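Chapter 15
Two Arms, One Plan

December edition – text by the Emell teaching group

Give one robot arm a goal and a planner will find it a path. Give two arms a goal each, stand them at the same table, and things get much more interesting! Each arm is now a moving obstacle for the other, and a path that was safe a moment ago may run straight through a neighbour's elbow.

In Chapter 14 we treated the arm as a point travelling through joint space. We keep that picture here and simply make the space bigger. Two six-joint arms become one point with twelve coordinates, and every collision between them becomes a forbidden region that the point must steer around. It's a lovely idea, and it works – but the space grows so quickly that searching it on a grid is hopeless. With only 100 steps per joint, you would never live to see the answer.

So we sample. Section 15.1 builds a random tree planner in the Drullau library, starting from 19 lines of code that you can type in and run straight away. Section 15.2 plans each arm separately and then adjusts the timing, so that one waits while the other passes. Section 15.3 deals with the part most planners leave out: cables. They hang, they loop, and they follow the gripper wherever it goes.

You will need the Semaan simulator and the Barner joint logs from Chapter 12. Set the random seed to 2391 if you want your trees to match ours, then change it and watch how different the paths become.
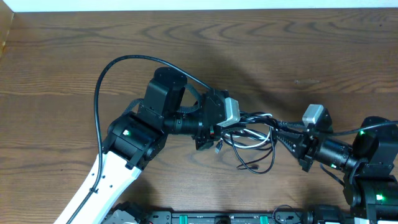

Figure 15.1 Two arms with their grippers facing across a shared table, and cables looping between them.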